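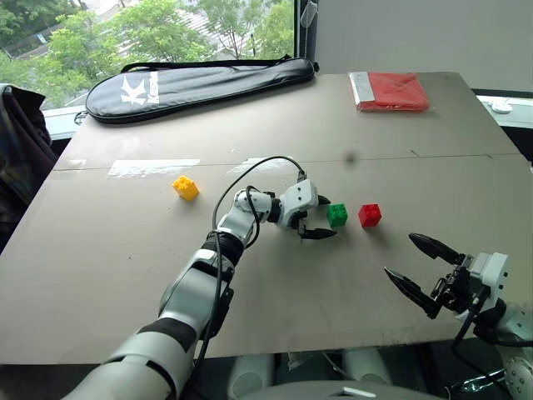

Search this site Enter keywords Go

Building blocks: what we have, what we need, and how to sort it

The block shelf at the Edevley toy library has grown a lot over the past year, and several members have asked how the sets are put together and what to do with loose pieces. Sumaiya Kodikara has taken over the shelf and has changed a few things.

Loose bricks are now sorted by size first and color second. We used to do it the other way around, and it looked better on the shelf, but it made the tubs hard to use. A child who wants a two-by-two brick usually doesn't mind digging past a few colors. A child who wants a red one and finds forty sizes of red is going to tip the whole tub out. The two-by-twos have their own tub now, with red, green, yellow and everything else mixed together. Longer bricks are in the tub below. Flat plates, wheels and odd parts are in the drawer.

The small two-by-twos are the pieces we run short of every season. They roll under sofas, they go home in coat pockets, and they are in nearly every model in the card box. If you have some at home that your family has outgrown, we would be glad to have them. Any color is fine. Please check that the studs aren't chewed and that two bricks will still click together and come apart by hand.

Starter bags

There are 46 starter bags for loan, up from last year. Each one has a drawstring, a number on a tag, and a card listing the contents. The bag goes out for three weeks and can be renewed once if no one is waiting for it. Please go over the card with your child before you bring the bag back. A missing brick is not a problem and there is no charge for it, but write it on the back of the card so we can fill the bag before the next family takes it.

Bag 8 came back with the wrong card in it. If you have a bag at home and the card doesn't match the contents, please call or drop a note in the box by the door.

The larger Wornix sets stay in the building and can be used at the tables during opening hours. The Jayawardena track pieces can be borrowed again, but only the straight sections. We are still short of curves.

A few activities with very few bricks

Oluf Toft runs the small group for four- and five-year-olds and has been asked more than once what he does with them. Most of his activities use only a handful of pieces on a bare table. A pale table helps, as the bright colors are easier to pick out.

Set a yellow, a green and a red brick in a loose row with some space between them. Ask the child to name the colors from left to right, then close their eyes while you swap two. They say what moved. Four-year-olds usually manage three bricks well, and you can add a blue one when that gets too easy.

Another is copying. You build something out of two or three bricks, and the child builds the same thing next to it. Then turn yours a quarter turn and see if they can match it. This is harder than it sounds, and some of the fives would rather make their own thing, so Oluf lets them.

For children who are still working on their grip, stand one brick on the table and have them pick it up with thumb and one finger, then set it down on top of another without knocking it over. Slow is fine.

Washing

Donated bricks get washed before they go on the shelf. We use warm water and a little dish soap in a mesh bag, rinse twice, and spread everything on towels overnight. Please don't put bricks in the dishwasher before donating them. Some of the older ones warp and then won't hold.

The Plistevwood storage rack will be moved to the back wall in December. The shelf will be closed that week, but returns can still be left in the bin.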